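Home Guides Kitchen Garden Storage Contact

How to Start Tomato Seeds Indoors

2022-02-26
By the Mendby Garden Desk

Tomatoes need a long head start in most northern yards. If you sow outdoors after the last frost, the first ripe fruit may not come until the end of August, and a cool fall can cut the harvest short. Starting seeds inside fixes that, and it takes very little equipment.

Count back six to eight weeks from your usual last frost date. That is your sowing date. Earlier is not better. Plants that sit too long on a windowsill get tall and weak.

You will need seed, seed-starting mix, a tray to catch water, and small pots. Paper cups work as pots for the first few weeks. Punch three holes in the bottom of each one with a pencil before you fill it.
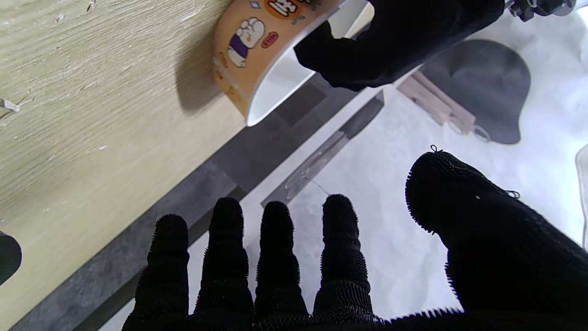
MENDBY, February. Wet the mix in a bucket before it goes into the cups. It should hold together when squeezed and drip only a little. Dry mix floats when you water it and carries the seed to the edge.

Fill each cup to just below the rim and tap it on the table to settle the mix. Set two seeds on top and cover them with a quarter inch of mix. Write the variety on the side of the cup in pencil. Ink runs.

Cover the tray with plastic wrap and put it somewhere warm, such as the top of a refrigerator. Tomato seed does not need light to sprout. Check it every morning. Most varieties come up in five to ten days, and older seed can take two weeks.

Take the plastic off as soon as you see green. Move the tray under a shop light hung 2 inches above the leaves, and raise the light as the plants grow. Leave it on for 14 to 16 hours a day. A south window will do if you turn the tray daily.
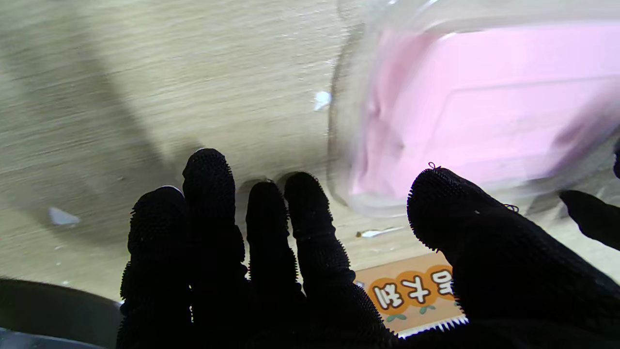
Water from below once the seedlings are up. Pour half an inch of water into the tray, wait 30 minutes, and tip out what is left. Let the surface dry before you water again.

When the second set of true leaves opens, snip off the weaker plant in each cup. Move the other to a larger pot and bury the stem up to the lowest leaves. It will grow roots along the buried part.

A week before planting out, set the pots outside in shade for an hour. Add an hour or two each day, and bring them in if the night will drop below 50 degrees.

Related guides
Hardening Off Peppers and Eggplant
When to Plant Peas
Fixing Leggy Seedlings
Cleaning Old Pots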